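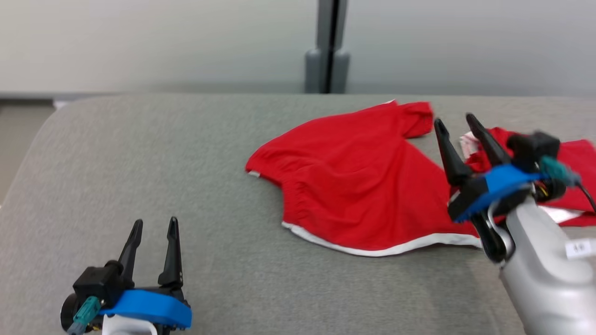
Red top with the white hem, on the grey table, loosely spread and partly crumpled.

17/08/2024
Cloth room, Ollstead. Folding and flattening, continued.

Good day today. I want to get this down while my hands still remember it, as some of it is going straight into the folding sheet.

Started with the red one again. I know we have a whole rail of easier things, but I have grown very fond of it as a test piece. It has the white hem band, so the bottom edge is readable from across the room, and the short sleeve likes to stand up and fold itself over towards the back of the table when it lands. Plain tops hide their mistakes. With this one you can follow the white line with your eye and see straight away where the cloth has doubled under. Sneha calls it the map. I've written MAP on its card next to the number (1613) so please look for that if you are hunting for it in the crate.

Dropped from about elbow height, picked up by the hem, dropped again. 12 drops. Then flattened each time before folding, changing only the order of the flattening:

A – sleeves first, then body
B – hem first, then shoulders, then sleeves
C – shoulders first, then shake, then hem

B is lovely. I did not expect such a difference! Once the hem is found and straight, the rest of the body has somewhere to go, and the sleeves come out almost by themselves with one small pull each. With A I kept fixing a sleeve and then dragging it out of place again when I moved the body. C is the way I fold at home and I was rooting for it, but the shake needs room and twice it put the collar underneath.

Times, hem found to finished square: B was quickest on all but two drops. One of those was my own fault, I took the back hem for the front one and folded a very neat twist into it. Cirilo laughed a lot. He then did the same on the next go.

The table

We need to talk about how good the grey top is. I was one of the people grumbling when the old white laminate went to the store room, and I take it all back. The weave has just enough grip that a sleeve stays where you put it. On the laminate every correction shifted the whole garment a finger's width and you ended up chasing it round the table. On the grey you can smooth one half with the flat of the hand and the other half waits for you.

Two things against it. It holds lint – the pale fluff from the towels last week was still in the weave this morning and went onto a navy jumper. Roller before each batch, please, and again after towels. And it drags on very thin jersey. Urmas tried the thinnest of the white vests and the bottom layer stuck while the top layer travelled, so he got a diagonal ripple right through. Lifting and laying works for those. Pushing doesn't.

The rounded edge is handy too. Letting the hem hang over the curve by a couple of centimetres and then drawing it back takes out the small creases near the stitching. Neelam found this by accident and it is now my favourite thing in the room. It doesn't mark the fabric the way the old square edge did.

Colour against colour: red on grey reads beautifully. Grey marl on grey is hopeless, I lost the edge of a sleeve completely and had to feel for it. Ankit suggests keeping a yellow sheet to lay under the grey and black things. I think cream would be kinder on the eyes over an afternoon but will try whatever turns up.

Fold itself

Settled on thirds for the tops, after a long and cheerful argument. Left side in to the middle of the shoulder, sleeve back on itself, right side the same, then up from the hem in two. The white band should end up hidden inside, with a straight plain edge at the front of the stack. If you can see white at the front you've started too low.

The Arsenault fold (collar tucked round, as in the shop photographs Sneha brought) looks very smart on a single top but a stack of seven leaned over before I'd got back with the tea. Fine for display, no good for the crates. Mine stood up happily with the open edges alternated left and right. Neelam's stood up without alternating, and I'd like to know how. I watched her do three and the only difference I could spot is that she runs her forearm across the bundle before the last fold and lets the air out. Tried it. Mine improved, though still not as flat as hers.

Labels: keep side labels inside and flat. If a label gets caught in the second fold it makes a hard little lump, and three tops further up you have a slope. Check with a thumb. I missed one and had to undo half a pile.

Jumpers, quick note

Only did a handful. Halves are better than thirds, the chunky ones don't want to be folded that many times. The blue cable one sprang open by itself each time I let go, which was funny the first four times. Urmas put it under the big Mandico catalogue for the lunch break and it behaved after that. Would like to test whether a short rest under a weight helps the others, with something tidier than a catalogue.

Weights, since Ankit asked: a full small crate of tops in the new fold, tightly packed but not squashed, was heavier than the old one by some 900 g, just from getting more in. Same crate, lid still closes. I am ridiculously pleased about this. It does mean the top shelf is no longer a good home for them. I've moved the full ones down to knee height and put the empties up there.

Creases after standing

Left one pile from yesterday evening overnight and opened it this morning. Creases along the thirds are soft and mostly went with one pass of the hand. The worst was across the chest of the green polo where the button placket sat on top of a fold. Polos: placket down the centre of the front panel, never on the side fold. Cirilo has drawn it on the back of the sheet, with an arrow, because my first wording was impossible to follow (I read it back and couldn't follow it either).

Still to do

– Rewrite steps for B on one side of one page. Sneha has nice handwriting and has been asked.
– Long sleeves with order B. My guess is the cuffs will need a step of their own.
– Try the hem-over-the-edge trick on tea towels.
– New refill for the lint roller, the current one has picked up half the room.
– Thin jersey: lift and lay, five or six goes each, all of us, to see if it's the cloth or Urmas.
– Find the partner to the striped sock. I know it isn't part of this but it has been on the window sill since we moved in and I look at it every day.
– Ask Grukura whether they want the tops collar up or collar down in the crate. We've been doing collar up. Easy to change now, a nuisance by October.

Added later, after tidying up: did one more round on 1613 with my eyes shut, as a bet. The hem band has a firmer feel than the body, so you can find it by touch and work up from there. Came out a little wider on the left, otherwise perfectly decent. Going to try it on the plain navy tomorrow, where the hem is only a row of stitching, and see how far fingertips will get me.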